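Why do puffy coats keep you warm?

Put on a thick coat on a cold day and you soon feel warmer. It is easy to think the coat is making heat. It isn't. A coat has no heater inside it. All the heat comes from you.

Your body makes heat all the time

Your body turns food into energy, and a lot of that energy becomes heat. It happens when you run and when you sleep. The inside of your body stays at nearly the same temperature all year, in March as well as in July.

Heat moves from warm things to cooler things. On a cold day it moves from your skin to the air, and the wind carries it away. You feel chilly when you lose heat faster than usual.

What air does

Still air is very bad at passing heat along. Something that slows heat down is called an insulator. Wool, fur and feathers are good insulators mostly because they hold lots of air in tiny spaces.

The air has to stay still. If it can move about, it takes the heat with it. A puffy coat has a soft filling between two layers of cloth, and the filling holds the air in place.
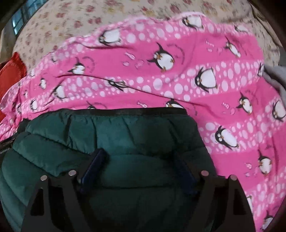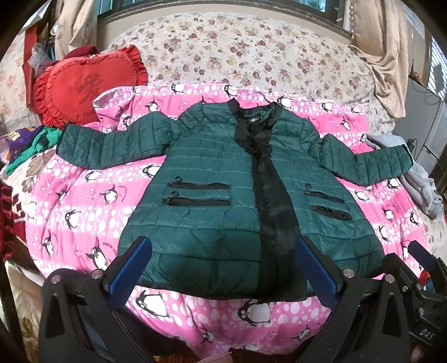

A quilted jacket and a fleece blanket

The lines of stitching on a quilted coat have a job too. Without them the filling would slide down to the bottom and leave the shoulders thin. The stitches keep it spread out. A little heat does get out along each line, where the coat is thinnest.

If a coat gets soaked, the filling may clump together and the air is pushed out. Water passes heat along much better than air does — so a wet coat can feel very cold.

Animals do it as well

Birds fluff up their feathers in winter to hold more air. Penguins have short feathers packed closely together, with fluffy down underneath, and a layer of fat under the skin.

Try it yourself

You need 2 jars with lids, a thick sock, a thermometer and some warm tap water. Ask an adult to help.

Fill both jars with the same amount of water and put the lids on. Pull the sock over one jar. Wait 5 minutes, then take the temperature of each. Do this 4 times and write down what you find. Which jar cools more slowly?

Now try it with cold water and an ice cube in each jar. Guess first: will the sock make the ice melt faster or slower?

Words to know

Insulator: something that slows heat down.
Down: the soft, fluffy feathers close to a bird's skin.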